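손에 드는 그리퍼로 시연 데이터 모으는데, 구겨지는 물건에서 계속 막힙니다

커뮤니티 > 로봇·자동화 > 시연 학습 / 원격조작
태그: 핸드헬드 그리퍼, 양손 작업, 변형 물체, 데이터 수집

Ornella Greco
2024년 5월 20일

안녕하세요! 눈팅만 하다가 처음으로 글 올려요. 좀 길어질 것 같은데 미리 양해 부탁드립니다.

저는 Furnness라는 작은 작업장에서 로봇한테 정리 작업을 가르치는 일을 하고 있어요. 팔에 원격조작 장치를 붙여서 하는 방식도 해 봤는데 (Viston 쪽 리더암을 잠깐 빌려 썼어요) 저한테는 너무 느리더라고요. 그래서 지금은 사람이 그리퍼를 직접 손에 들고 물건을 집어서 보여 주는 방식으로 갈아탔습니다. 양손에 하나씩 들고 하는 거요. 처음엔 신세계였어요! 팔이 없으니까 특이점이니 관절 한계니 신경 쓸 것도 없고, 그냥 제가 평소에 물건 치우듯이 움직이면 되니까요.

작업 내용은 간단해요. 나무 상자 안에 잡동사니를 늘어놓고, 그중에 버릴 것과 둘 것을 나누는 겁니다. 바닥에는 일부러 무늬가 요란한 포장지를 깔았어요. 옛날 신문처럼 글자가 잔뜩 찍혀 있고 커다란 회중시계 그림이 있는 종이예요. 배경이 깨끗하면 나중에 조금만 지저분한 책상에 가져가도 정책이 헤맨다는 얘기를 여기서 읽었거든요. 그래서 병도 세워 두고, 수세미도 놓고, 장식품 같은 것도 비닐봉지에 넣어서 같이 뒀습니다.

지금까지 모은 시연이 500개예요. 문제는 딱딱한 물건은 꽤 잘 배우는데 구겨진 은박 같은 얇은 물건은 성공률이 바닥이라는 거예요. 로봇에 올려서 돌려 보면 접근은 잘 합니다. 손가락도 제 위치로 내려가요. 그런데 닫는 순간에 너무 일찍 멈춰서 스르륵 빠지거나, 반대로 끝까지 꽉 닫아서 납작하게 만든 다음에 어디로 가야 할지 모르는 것처럼 멈칫거려요. 보고 있으면 제가 다 답답합니다ㅠㅠ 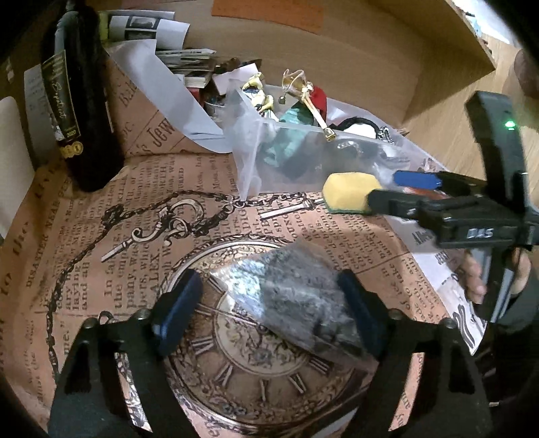 제가 의심하는 건 세 가지 정도인데요, 일단 제 손버릇이 들쭉날쭉해요. 은박을 집을 때 어떤 날은 위에서 콕 집고 어떤 날은 옆으로 밀면서 집습니다. 저도 의식을 못 했는데 기록을 돌려 보니까 그렇더라고요. 그리고 양손을 같이 쓰다 보니까 한 손이 집는 동안 다른 손이 그냥 허공에 있거나 옆 물건을 건드리고 있는 경우가 많아요. 이것도 모델이 다 따라 배우는 걸까요? 마지막으로는 손가락 벌어진 폭을 기록하는 게 제대로 되고 있는지 자신이 없어요. 손으로 들고 하니까 힘을 주면 패드가 눌리잖아요. 그 눌린 만큼이 폭 값에 어떻게 잡히는지 잘 모르겠습니다.

시연을 더 모으면 해결이 되는 문제인지, 아니면 지금까지 모은 걸 버리고 규칙을 정해서 다시 해야 하는지 궁금해요. 500개를 버리라고 하시면 울 것 같지만 그래도 솔직하게 말씀해 주세요! 참고로 카메라는 그리퍼에 달린 것만 쓰고 있고 외부 카메라는 없습니다. 촉각 센서도 없어요.

댓글 순서: 오래된 순

Giorgia Bassi
채택됨

500개 버리지 마세요! 일단 그것부터 말씀드릴게요. 저도 비슷한 데서 한참 헤맸던 사람이라 읽으면서 고개를 엄청 끄덕였어요.

제 생각에는 제일 먼저 볼 게 폭 값이에요. 손버릇 문제도 있겠지만 말씀하신 증상(일찍 멈추거나 끝까지 닫거나)은 폭 쪽이 이상할 때 제가 보던 증상이랑 똑같거든요. 확인하는 방법은 어렵지 않아요. 시연할 때 쓰는 그리퍼로 빈 상태에서 천천히 닫아 보세요. 패드가 막 닿은 순간의 값을 적고, 그다음에 평소에 은박 집을 때 정도로 쥐어 보고 또 적습니다. 이걸 로봇에 달린 그리퍼에서도 똑같이 해 보세요. 저희는 손에 드는 쪽이랑 로봇 쪽이 4mm나 차이가 났어요. 블록이나 병처럼 단단한 물건이면 이 정도는 티가 잘 안 나요. 로봇이 목표 폭까지 닫으려고 하다가 물건에 막혀서 알아서 멈추니까요. 얇은 건 막아 줄 게 없잖아요. 4mm면 그냥 안 집은 거나 마찬가지예요.

그리고 패드 얘기 하셨는데, 눌리는 구간을 꼭 기록에 남기셔야 해요. 저는 예전에 패드가 닿는 지점을 0으로 놓고 그 아래로는 전부 0으로 잘라 버렸어요. 깔끔해 보이니까 그게 맞는 줄 알았죠. 그런데 그러면 살짝 닿은 거랑 꽉 쥔 게 데이터에서는 똑같은 값이에요. 모델 입장에서는 얼마나 쥐어야 하는지 배울 방법이 아예 없는 거예요. 자르지 말고 음수로 내려가게 두니까 은박이랑 비닐 쪽이 눈에 띄게 나아졌어요. 만약 원본 로그를 갖고 계시면 변환만 다시 하면 되니까 시연을 새로 안 해도 됩니다. 제발 원본이 있으시길!

손버릇은요, 완전히 통일하려고 하면 오히려 지루하고 어색한 시연이 나와요. 저는 집는 방식은 하나로 정하고, 접근하는 위치나 물건이 놓인 각도는 마음껏 바꿉니다. 은박이면 무조건 위에서, 제일 볼록하게 솟은 데를 집는다. 이렇게 종이에 써서 벽에 붙여 놨어요ㅋㅋ 밀면서 집는 시연은 지우지 마시고 따로 표시만 해 두세요. 그걸 빼고 학습한 것과 넣고 학습한 걸 비교해 보시면 원인이 손버릇인지 폭인지 바로 갈립니다.

노는 손 문제는 네, 다 따라 배웁니다. 저희 모델은 왼손이 물건을 집으면 오른손이 꼭 한 번씩 움찔했어요. 제가 시연할 때 그러더라고요. 그래서 안 쓰는 손의 자리를 정해 놨어요. 한 손이 일하는 동안 다른 손은 상자 가장자리 근처에서 대기. 두 손이 각자 물건을 하나씩 다루는 작업이면 동시에 해도 괜찮은데, 그럴 거면 처음부터 끝까지 그렇게 하시고 섞지는 마세요. 손이 시야를 가리는 것도 한번 보세요. 외부 카메라가 없으시니까 손에 달린 카메라에 반대쪽 그리퍼가 들어와서 집을 물건을 가려 버리면 답이 없어요.

참, 카메라 시간이랑 폭 값 시간이 맞는지도 봐 주세요. 저는 영상이 2프레임 밀려 있는 걸 나중에 알았어요. 화면에는 손가락이 아직 벌어져 있는데 기록에는 벌써 닫혀 있는 거죠. 폭이 변하는 순간에 영상을 멈춰 놓고 눈으로 비교해 보시면 돼요. 귀찮지만 몇 개만 해 봐도 감이 옵니다.

순서대로 하자면 시간 맞추기, 폭 보정, 자른 값 복구, 그래도 안 되면 시연 추가. 저라면 이렇게 갈 것 같아요. 새로 모을 때는 은박만 집중해서 모으셔도 되는데 중간중간 딱딱한 물건도 섞으세요. 은박만 넣었더니 병까지 살살 집으려고 해서 한참 웃은 적이 있어요.

 Ornella Greco
 와 이렇게 자세히 써 주실 줄 몰랐어요, 감사합니다!! 방금 변환 스크립트 열어 봤는데 저도 0에서 자르고 있었어요... 제가 짠 게 아니라 받은 걸 그대로 쓰고 있어서 그런 줄이 있는 것도 몰랐네요. 원본은 다행히 있습니다. 폭 차이도 재 보려고 하는데 혹시 로봇 쪽은 명령 값으로 재야 하나요, 엔코더에서 읽은 값으로 재야 하나요?

 Giorgia Bassi
 둘 다요! 명령을 내린 값이랑 실제로 간 값을 나란히 적어 두세요. 얇은 물건에서는 그 차이 때문에 또 한 번 골치가 아파요. 시연에서 나온 폭을 그대로 명령으로 보내면 로봇이 거기까지 못 가고 멈추는 경우가 있거든요. 그리고 패드 재질이 양쪽 똑같은지도 보세요. 한쪽만 새 걸로 갈아 끼우면 값이 또 틀어져요.

Nistley

그냥 더 모으세요. 저희는 적을 때 안 되던 게 많아지니까 다 됐습니다. 보정이니 뭐니 해도 결국 데이터 양이에요.

은박은 원래 어려워요. 반짝거려서 카메라가 싫어합니다. 조명 바꿔 보세요.

 Giorgia Bassi
 조명은 좋은 지적인데 값이 잘려 있는 상태에서 더 모으면 잘린 데이터만 늘어나요ㅠㅠ 보정 먼저 하시는 걸 추천드려요.

 Nistley
 잘린 건 몰랐네요. 그럼 그거부터 하시고요. 조명은 그래도 바꿔 보세요. 저는 창문 쪽을 가리고 나서 좋아졌습니다.

Lacroix

저는 원격조작 쪽을 주로 하는 사람이라 조금 다른 얘기를 드릴게요. 손에 드는 그리퍼로 모은 데이터만 가지고 얇은 물건을 끝까지 해결하려고 하면 마지막 조금이 정말 안 올라가더라고요. 사람은 손바닥으로 느껴지는 걸로 쥐는 정도를 조절하는데, 그 느낌이 기록에는 안 남아요. 화면에 보이는 건 구겨지는 모양뿐이고요. 그러니까 시연하실 때 너무 감으로 휙 집지 마시고, 닿는 걸 눈으로 확인할 수 있을 만큼 천천히 닫아 보세요. 닿고, 잠깐 쉬고, 쥐고, 들기. 전체를 다 느리게 할 필요는 없고 그 부분만요.

그리고 실패한 다음의 동작도 꼭 넣으세요. 집다가 빠지면 대부분 그 시연을 버리시는데, 저는 빠진 걸 다시 집는 데까지 이어서 녹화합니다. 멈칫거린다고 하셨죠? 납작해진 은박을 본 적이 없어서 그럴 수도 있어요. 일부러 눌러 놓고 시작하는 시연을 조금 섞어 보세요.

여유가 되시면 학습한 정책을 로봇에 올려 놓고 막히는 순간에만 원격으로 넘겨받아서 고쳐 주는 것도 방법이에요. 이미 Viston 리더암을 만져 보셨다고 하니까 처음부터 배우실 필요는 없겠네요. 긴 작업 전체를 원격으로 하는 건 느려서 저도 싫은데, 고장 난 부분만 잠깐 잡아 주는 건 할 만합니다. 저는 4번 정도 개입할 거리를 모으면 다시 학습을 돌리는 식으로 조금씩 했어요. 성격 급한 분들은 한꺼번에 왕창 모으시던데 그건 취향인 것 같고요.

무늬 있는 종이 깐 건 저는 찬성인데, 한 장으로 계속 하지는 마세요. 그 시계 그림을 기준점처럼 외워 버릴 수가 있어요. 종이를 돌려 깔거나 다른 걸로 바꿔 가면서 하시면 됩니다.

 Ornella Greco
 종이 얘기 듣고 뜨끔했어요. 계속 같은 종이였거든요... 은박도 거의 시계 그림 근처에 놓고 한 것 같아요. 내일부터 바꿔 볼게요. 그리고 빠진 시연은 저도 다 지우고 있었는데 앞으로는 이어서 찍겠습니다.

 Ornella Greco
 중간 보고예요! 0에서 자르는 줄 지우고 변환만 다시 해서 학습 돌렸는데 벌써 다릅니다. 아직 가끔 빠뜨리기는 해도 예전처럼 닫다가 마는 건 거의 없어졌어요. 시간 밀린 건 저희 쪽은 괜찮은 것 같고요. 폭은 로봇이랑 차이가 좀 나서 보정표를 만들고 있습니다. 납작하게 눌러 놓고 시작하는 시연은 이번에 처음 찍어 보는데 제가 집기도 어렵네요ㅋㅋㅋ 7월에 데모가 잡혀 있어서 그 전까지 개입 데이터도 조금 모아 보려고요. 결과 나오면 여기에 이어서 쓸게요.

 Lacroix
 납작한 건 가장자리를 살짝 밀어서 접힌 데를 만든 다음에 집으면 편해요. 대신 그 방식으로 정했으면 눌린 은박은 계속 그렇게 집으셔야 합니다.

 Giorgia Bassi
 보정표 만드실 때 닫는 방향이랑 여는 방향 따로 재세요! 저는 그걸 안 해서 표를 두 번 만들었어요.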